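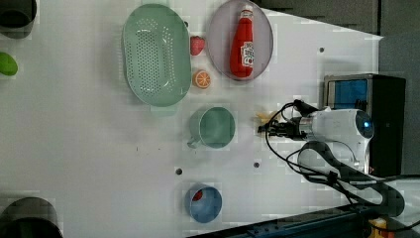 Derovico Sotstead Play Kitchen Set
Home > Toys > Pretend Play > Kitchens & Food

In stock. Usually leaves our Hirwood warehouse within 2 working days.

Sooner or later every household with a small child in it acquires a second kitchen, run to looser standards than the first. The Sotstead set stocks it properly. You get an oval colander with a flat, well-drilled base, an oval plate with a raised rim, a mug, a bowl and enough play food to cater for a large party of bears.

The crockery comes in soft colours: pale green for the colander and mug, light lavender for the plate, light blue for the bowl. They go nicely together and will spend very little time together, so don't choose your curtains around them.

The food is brighter. There's a red strawberry, half an orange with its segments showing, and a red ketchup bottle with a tapered cap. The ketchup bottle is plastic, sealed and empty. This will not stop it being applied to everything, strawberry included, and you will be expected to say it's delicious.

What it's like to play with

The mug has a handle big enough for a whole small fist. The bowl is deep enough that a strawberry dropped in from standing height has a fair chance of staying there. The colander gets the most use by some distance: it drains imaginary pasta, carries the shopping, and fits a good many heads. Children who like sorting will put the fruit in the bowl and the sauce on the plate. Children who don't will put the lot in your shoe.

In the box

Oval colander, pale green
Oval plate, lavender
Mug, pale green
Bowl, light blue
Ketchup bottle
Strawberry, half orange and assorted play food
Drawstring storage bag (almost 40 cm deep, and everything does go back in)

19 pieces in all, counting the bag.

Care

Wash by hand in warm soapy water and leave the colander upside down to dry. Not for the dishwasher, the microwave or real soup. Wipe the ketchup bottle with a damp cloth and go gently over the label.

Good to know

Suitable from 3 years. Contains small parts.
Play crockery only, not meant for hot food or drink.
Colours may vary slightly between batches.

Goes well with

Kpodo Market Basket, for those whose kitchen has expanded into retail
Derovico Tea Towels, pack of 4, child-sized and therefore the only ones in the house anyone will volunteer to use

Returns

Unused sets can come back to us within 40 days in the original box. Sets with one strawberry missing cannot. Try under the sofa first.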